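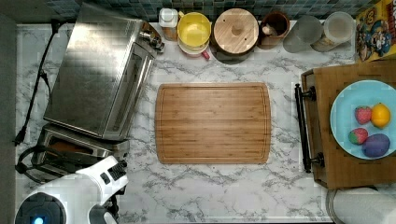
Point d'étape du projet de semestre, pour ceux qui suivent depuis juin. Nous sommes trois étudiants en robotique, encadrés par Akua Ofori, et le sujet tient en une ligne : faire ranger et préparer un coin cuisine par un bras piloté par une politique apprise. 1/

La tâche retenue pour l'évaluation s'appelle « assiette vers planche ». Le bras doit prendre un fruit dans l'assiette bleue, sur le plateau en bois à droite, et le poser sur la planche en bambou, au milieu du plan de travail. Il part de la gauche, planche vide. 2/

Quatre pièces dans l'assiette : deux fraises, un citron, une prune. On avait commencé avec le citron seul. C'était trop facile, la politique apprenait une position et pas un objet. 3/

La fraise est le cas pénible. Petite, pointue, elle roule dès que la pince la touche de travers. La prune roule aussi, mais elle est plus grosse et on a plus de marge à la fermeture. 4/

Côté matériel, on a gardé la pince blanche avec le patin noir strié. L'autre candidate, lisse, lâchait le citron une fois sur deux quand on accélérait la remontée. Avec les stries on peut serrer moins fort. 5/

Côté logiciel : l'enregistrement passe par Birkell, l'entraînement par Estiner. Les deux ne sont pas d'accord sur l'ordre des articulations. On a perdu une semaine entière là-dessus. Si vous faites la même chose, écrivez un test qui rejoue une trajectoire enregistrée avant d'entraîner quoi que ce soit. 6/

Le plan de travail reste encombré exprès. Le four et le grille-pain à gauche, la rangée de bocaux devant la mosaïque, la boîte de céréales dans le coin. Akua a insisté : une politique qui ne marche que sur une table nue n'intéresse personne dans le jury. 7/

Le four en inox pose un vrai problème. Le dessus renvoie la lumière, et le reflet bouge avec l'heure. Nos meilleurs essais étaient tous du matin. On l'a compris tard, en triant les échecs par heure d'enregistrement – on aurait dû le faire dès le début. 8/

Depuis, on enregistre à trois moments de la journée, lumière allumée et lumière éteinte. Les données de l'après-midi sont plus moches, la politique est meilleure. 9/

Les câbles noirs à gauche sont sur ma liste. Pour l'instant on a défini une zone interdite dans le planificateur pour que l'avant-bras ne passe pas trop bas de ce côté. C'est du bricolage, mais ça tient pour l'évaluation. À terme il faudra des passe-câbles. 10/

Question reçue en message : pourquoi la planche a une rainure ? C'est une planche de cuisine ordinaire, on ne l'a pas choisie pour ça. Par contre la rainure nous sert de limite : un fruit posé à l'intérieur compte comme réussi, un fruit dans la rainure compte comme raté. Plus simple à juger à l'œil qu'une distance au centre. 11/

Autre question : et la poignée du plateau ? Elle est du côté de la planche, donc sur le trajet. On a hésité à tourner le plateau. On l'a laissé comme ça et on fait monter la pince plus haut avant la translation. Le mouvement est plus lent, on accepte. 12/

Le protocole d'évaluation : neuf essais par fruit, l'assiette tournée entre deux essais, le plateau reste en place. Une seule tentative de saisie. Si la pince se ferme à vide, l'essai est perdu, même si le bras se rattrape ensuite. 13/

Je ne donne pas de résultats ici tant que la série n'est pas complète. On a déjà publié un chiffre trop tôt au premier semestre, avec le projet Flustden, et il a fallu le corriger devant tout le monde. 14/

Reste à faire avant la soutenance : finir les essais sur la prune, refaire les courbes, et rédiger la partie sécurité du rapport. Essien, l'équipe d'à côté, nous prête son poste de calcul deux nuits pour le dernier entraînement. Merci à eux. 15/

Le code de relecture des trajectoires sera en ligne après la soutenance, avec le format de nos fichiers. Pour les données, il faut encore l'accord de l'école. 16/16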